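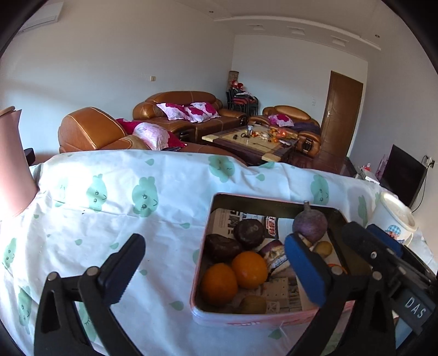
How to Prepare a Formal Gown for a Benefit Gala

Guests attending the Clukwood Benefit Gala are asked to observe the published dress code, which is full evening wear. A floor-length gown requires more preparation than most garments, and the steps set out on this page should be started no later than two weeks before the event. They apply equally to purchased, rented and borrowed gowns.

Before You Begin

You will need the shoes you intend to wear, the undergarments you intend to wear, a full-length mirror, a hand steamer, a clean press cloth and a padded hanger. Read the care label in full. If the label is missing, treat the fabric as silk.

Step 1: Confirm the Dress Code

The invitation states the dress code on its reverse side. Guests seated at tables in the Pendura Room should note that trains longer than the wearer's own shoe are not permitted on the staircase and must be bustled or carried. The entrance hall holds a large number of guests at arrival time – the guest list this year stands at 1,327 – and a long train is easily stepped on.

Step 2: Fit the Gown With Shoes On

Put on the shoes first and the gown second. Stand straight with your arms at your sides and have another person check the hem at the front, both sides and the back. The front hem should just clear the floor. Walk the length of the room, turn, and sit down in a dining chair. A gown that pulls across the hips when you are seated will need to be let out.

Do not pin the hem yourself while wearing the gown. Bending forward lifts the back and lowers the front, and the result will be uneven.

Step 3: Arrange Alterations

Take the gown to a tailor with experience in evening wear. Guests may use the alteration desk operated by Egger, which accepts gowns through the end of April. The charge for a plain hem is $138. Beaded hems are quoted individually. Bring the shoes to every appointment.

Step 4: Steam the Fabric

Hang the gown from a high door or rail so that the skirt falls freely. Begin with the lining and work from the top down. Hold the steamer 2 inches from the cloth and keep it moving. Velvet should be steamed from the wrong side only. Sequins can curl or lose their finish under heat – place the press cloth over them, or leave that section alone.

Allow the gown to hang for one hour before handling it again.

Step 5: Secure Closures and Trim

Check each hook, button and snap. Run the zipper up and down twice. Loose beads should be tied off with matching thread on the inside of the gown. Clear glue may stain and is not recommended.

Step 6: Transport

Place the gown in a breathable cloth bag and lay it flat across the back seat. Changing rooms on the Wirkov Street side open at 4 p.m. Space is limited, and guests who plan to change on site should reserve a place when confirming attendance.

Rented Gowns

Most rental agreements require a deposit, which may be as high as $1,000 for couture pieces. Obtain written permission before making any alteration, including a temporary hem. Return the gown uncleaned unless the agreement states otherwise.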